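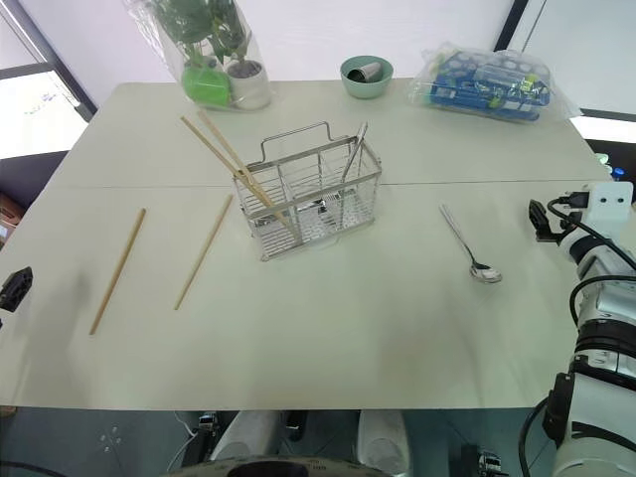

Cutlery baskets are designed around forks. The compartments are sized for a handle of roughly 200 mm and the width of a Western place setting, and anything else in the drawer has to make do. Chopsticks make do badly. Stand a pair in an open wire compartment and they lean out over the rim, cross each other and take up the space of a dozen teaspoons.

The usual answer is to lay them flat in the top rack. I disagree. A chopstick lying flat rests on its full length, and in a wooden one the underside stays damp well after the top has dried. Over a year of daily use the finish dulls along one side first. Upright storage leaves only the tip in contact with the base, and a perforated base lets the water go.

A second school, represented in these pages last October by Shiela Lacson, favours a separate tall cylinder for chopsticks alone. Her argument on drainage is sound. Her argument on bench space is weaker. My kitchen has a bench 400 mm deep beside the sink, and one container is what fits.

What I would ask of manufacturers is modest. Keep the wire sides and the divided compartments, which let air through and keep spoons from nesting. Make one compartment deeper and narrower than the rest, so that a long thin utensil is held near its middle and can't tip. Mumex sold a basket of this type for a few years and dropped it. The current Bonmont model has a taller back but leaves the compartments wide, and a tall back does nothing for a stick that falls sideways.

Until someone builds it, my practice is tips down, one pair to a compartment, spoons and forks in the other. Thicker cooking chopsticks go on a towel. They are too long for any basket I have tried.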